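Print this article | E-mail this article

Orham approves carton rule for small packers

Small packing firms in Orham will have to print a batch code on every retail carton from April under a rule adopted by the district trade office. The rule covers tea, spices, soap and dry cosmetics sold in folding boxes. Bulk sacks and refill pouches are exempt.

The code must appear on an outside panel, in characters no less than 2 mm high, and must match an entry in the packer's production log. Logs are to be kept for 20 months. A packer may use a stamp, an inkjet coder or a printed label, provided the mark cannot be wiped off with a dry cloth.

The office lists 832 registered packers in the district. Those with fewer than 13 employees may apply for a coding grant covering 50 percent of equipment costs. Applications are handled by the Kistell Street counter, which closes at 4 p.m.

"Most recalls here are wider than they need to be," said Zinash Kassa, who drafted the rule. "With no code on the box, the whole product line is withdrawn."

Delia Salinas, operations manager at contract packer Trusar, said the firm already codes its outer cases and would move the same equipment to the carton line. She expects the change to slow output slightly during the first weeks.

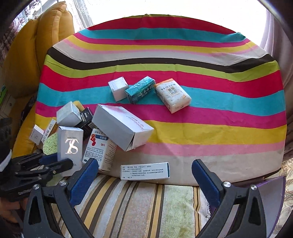 Small boxes on a striped cloth. Retail cartons come under the new rule.

Berhe, a supplier of hand stamps, said delivery times are unchanged. Cartons packed before the rule takes effect may be sold until stocks run out.

Contact the newsroom | Copyright Orham Trade Bulletin. All rights reserved. | Back to top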